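How to install a resource pack on Minecraft for your tablet

Resource packs change how blocks, items and menus look. They don't add new creatures or change the rules of the game, so you can put one on an existing world and take it off again later. The steps below were checked on an Android tablet on May 23, 2023.

Before you start

Make a copy of any world you care about. In the world list, tap the pencil next to its name, scroll to the bottom and tap Copy World. It takes a few seconds on a small world and longer on one you have played for months.

Check your free storage too. The pack I used, Furnville by Yuxi Xiao, is a 183 MB download and takes up 497 MB once it has been imported.

Importing the pack

Download the file and look at the ending of its name. It should be .mcpack. Some browsers save it as .zip instead, in which case open your file manager, press and hold the file, choose Rename and change the ending yourself.

Tap the file and pick Minecraft from the list of apps. The game will open and show a message at the top saying the import has started. Wait for the second message before you touch anything — if you leave the game at this point the pack may be only half copied and you will have to delete it and begin again.

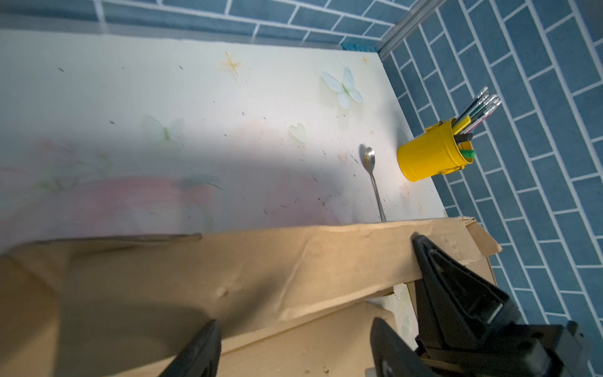 Now go to Settings, then Global Resources. Open My Packs, tap the new pack and choose Activate. Packs at the top of the active list override the ones beneath, so if you use a separate font or menu pack, drag it above the main one.

To use the pack in one world only, leave Global Resources alone. Edit the world, open Resource Packs and activate it there.

If it doesn't work

Pink and black squares mean a texture is missing. Deactivate any other packs and try again.

If the import fails every time, the download is probably incomplete. Compare its size with the one on the download page.

If the game stutters, lower the render distance first. Ha-neul Yeo's lighter version of the pack has smaller textures and suits older tablets.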